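Prarnero C80 Canister Vacuum Cleaner
User Manual, Section 3: Before First Use and Daily Cleaning

3.1 Unpacking

Take all parts out of the box and put them on the floor. Please keep the box and the two foam pieces for the time of the warranty. If the cleaner must be sent to the service, it must travel in this box.

In the box you will find:
Cleaner body
Hose with bent handle
Metal wand in two parts
Floor head with pedal
Crevice tool
Round brush
One paper bag (already inside the cleaner) and four spare bags

If a part is missing, please write to Kikgate, who handles spare parts for all Prarnero cleaners. Give the serial number from the plate on the underside of the body.

3.2 Putting the cleaner together

1. Make sure that the plug is not in the wall outlet.

2. Push the end of the hose into the opening on the front of the body. Turn it to the right until you hear a click. To remove the hose, press the two side buttons and pull straight.

3. Join the two parts of the wand. The small steel button on the lower part must come up in the hole of the upper part. If it does not come up, turn the wand a little to the left and to the right.

4. Push the bent handle into the top of the wand. Do not use oil or soap for this connection. It becomes loose after some weeks if you do.

5. Push the floor head on the lower end of the wand.

Note: The wand and the hose can stay connected when you move the cleaner from one room to the next. Carry the body by its handle and never by the hose.

3.3 Connecting to the power

1. Pull the cord out of the body until you see the yellow mark. Do not pull further than the red mark.

2. Put the plug in a wall outlet. The motor takes up to 2,000 watts in the highest setting, so check first that the outlet and its circuit are made for this load.

CAUTION: Do not connect the cleaner to a power strip or to a thin extension cord. They can become very hot under this load. Strips and cords which belong to other devices must also be kept away from the wheels and from the floor head.

3. Before you switch on, walk once through the room and pick up coins, screws, hair pins and small toys. Lift loose cords off the floor, or move them to the side of the wall.

4. Let the hose lie in a wide curve beside the body. A hose with a sharp bend has weak suction, and the bend can break the inner wire. 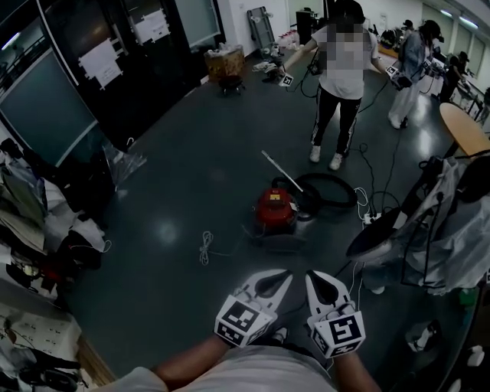
3.4 Cleaning the floor

1. Choose the position of the pedal. For hard floors the bristles must be out. For carpets the bristles must be in.

2. Press the large switch with your foot or with your hand. The motor starts slowly and reaches full speed in a few seconds. This is normal.

3. Turn the power wheel to the position you need:
Curtains and thin cloth: lowest position
Sofa and mattress: second position
Hard floor: third position
Carpet: highest position

4. Start at the far end of the room and go back toward the door. Make slow and straight moves. Two slow moves take more dust out of a carpet than many fast ones.

5. If the floor head sticks to the carpet, open the small slider on the bent handle. Close it again when you are finished, otherwise the suction stays low.

CAUTION: Never pick up water, wet sand, warm ash, glass pieces, or fine dust from plaster. Damage from these materials is not covered by the warranty.

3.5 After cleaning

1. Switch off and take the plug out. Hold the plug itself and do not pull at the cord.

2. Hold the plug in one hand and press the cord button with the other hand. Guide the cord until it is fully inside. A free plug can hit a leg or a piece of furniture.

3. Look at the bag window. If it is red when the floor head is lifted from the floor, the bag is full. Change it as written in Section 4.

4. Store the cleaner in a dry place, away from heaters. The body may stand upright, and the wand goes in the slot on the underside.

Note: Use only bags with order number 211. Bags of other sizes may fit in the holder, but they do not close well at the neck and dust reaches the motor filter.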